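# Banco de trás e macacão: limpeza depois do track day

Quem volta do autódromo com o carro de rua traz borracha, pó de pastilha e brita em todo canto.

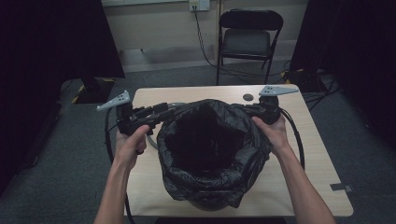

Comece pelas caixas de roda, com o carro já frio. Lave com balde separado para as rodas e shampoo neutro; a mistura que uso é de 80 ml para um balde cheio. Bolinhas de borracha grudadas no para-lama saem com removedor de piche e pano de microfibra, sem esfregar em seco.

- Pastilhas: meça as quatro. Com menos de 2 mm de material, troque antes de rodar de novo.
- Rodas: reaperte com torquímetro, em cruz.
- Fluido de freio: se o pedal ficou longo, sangre.
- Brita: aspire os trilhos dos bancos antes de movê-los.

O macacão vai do avesso, em água fria, sem amaciante nem alvejante, e seca à sombra. O capacete pede só o forro lavado à mão.

Anote a quilometragem no caderno. O Alaric Tran, que divide o carro comigo, marcou 413 km de pista desde junho, e por isso o óleo sai agora.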